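This site uses cookies to remember your preferences. By continuing to read, you accept their use. Accept | Manage settings

On the Keeping of Meeting Notes

25th June

For most of my working life I have been the person who writes things down. At Keane I kept the notes of the operations meeting, and when I moved to Bitside the duty followed me within a month. I have now handed it over to Miyuki Koyama, and she asked me to set out my practice in writing before I forget it. This post is a longer version of what I sent her.

The first matter is what the notes are for. A meeting note records what was decided, who will carry it out and when it is due. It may also record the reason for a decision where that reason is likely to be questioned later. It does not need to record who spoke first, or the twenty minutes spent on the parking permits. My early notes at Keane ran to several pages and were read by very few of the people who received them. The file I left behind there came to 1,161 pages, and I doubt that more than a small part of it was ever opened again.

The second matter is where the notes begin. I prefer to begin on a surface that everyone in the room can see. A decision written large on a whiteboard is corrected at once, by the people who made it, while they still agree on what they meant. A decision typed on a private screen is corrected by email over the following week. The board should carry very few words: the decision, a name and a date. Discussion stays off it.

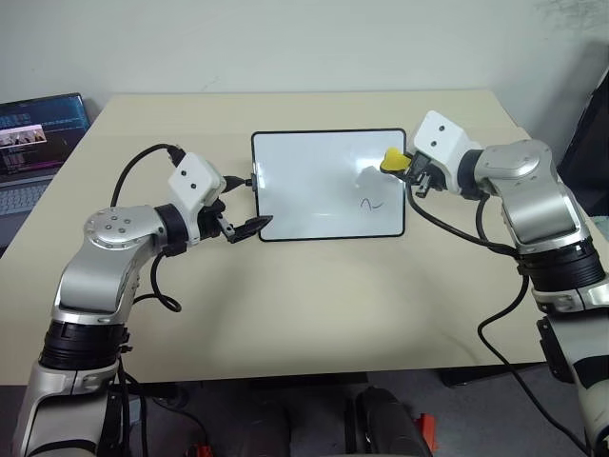 How soon after a meeting should the notes be sent out?

The same day wherever possible, and before noon on the next working day at the latest. After that, people begin to rely on their own memory of the discussion, and corrections become arguments. If one item is still unclear, the notes should go out with that item marked as open.

The notes are best kept to one page. I use the same order every time, with decisions at the top, open items next, and attendance at the bottom. Readers who were absent will generally look only at the top. In the past year I sent out 68 sets of notes, and four of them went over a page. Three of those concerned the Gulletti contract, where the exact wording was of some importance and I judged it better to quote in full.

I should say something about names. Each action must have one name against it. Two names will usually mean that each person believes the other is doing the work. Where a group is responsible, I ask the group to choose a person before we move on, and I wait in silence until it has done so. This is not always comfortable, and Miyuki has already told me that she intends to be gentler about it.

Corrections deserve a fixed procedure as well. I accept them in writing for two working days and then close the record. Any later change is entered in the notes of the next meeting and the original is left alone. The Furkholm office followed a different rule for some years, under which old notes were edited in place, and when a dispute arose over delivery dates there were three versions of the same page in circulation.

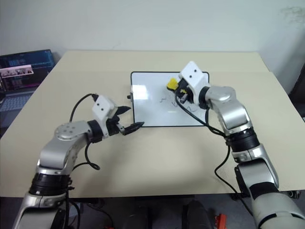

Storage and Retention

Notes are stored by date, with the year first. I do not sort by project, as one meeting will often touch several. A plain index of decisions is kept in a separate file, one line each, and it is the only part of the system that I would call essential. Ours holds 185 lines at present and can be searched in seconds.

Paper copies are kept for one year and then shredded. Handwritten pages are discarded once the notes are closed.

I will return in July to the question of agendas, on which Miyuki and I do not agree.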